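Progress report to the Pradora small grants program
Prepared by Youssra Erraji, 10 Jul 2025

We're very happy to report that the tray layout work is moving along well, and that the part we were most nervous about in March (getting people to agree on what goes where) is behind us!

The task for this period was the mixed tray: bottles and small jars sharing one shallow white tray with dividers across it. Tall things and short things don't always sit nicely together, so we settled on two columns, with the white-lidded bottles in the front and the little yellow ones with the cork-colored caps behind them. The small jars start outside the tray and get placed last.
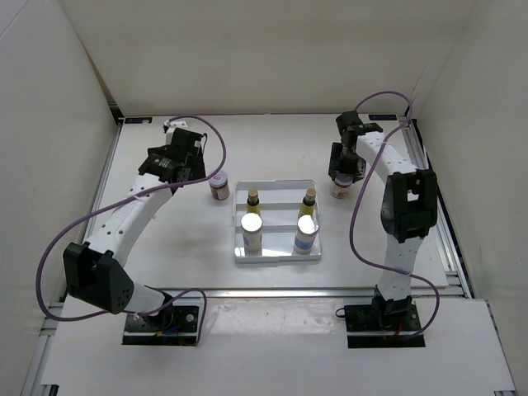 Othmane Bennani wrote the placement guide, which is now 2 pages and a pleasure to use. He wanted every label facing forward. I thought that was fussy at first, but I've come around – it makes checking a tray so much quicker. The Drasov site has asked for a copy too, and we'll send one as soon as the spelling is fixed.

On spending, we have used 1000 of the 3470 dollars awarded. Most of that went on trays and containers from Wijesinghe, who have supplied us since 2020 and were great about swapping a box of the wrong size.

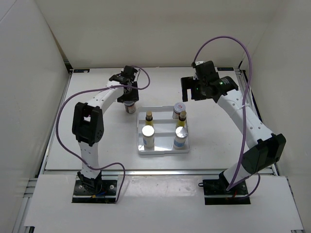
Jars are still the trickiest item. They're short and round, and they like to end up a little off their mark, so the guide needs a better section on spacing. Othmane is drafting it now. After that we start on the Penel layout, with deeper trays and a few wider bottles – we can't wait to get going on it. We'd also like to move 200 dollars from printing to containers, if you're happy with that.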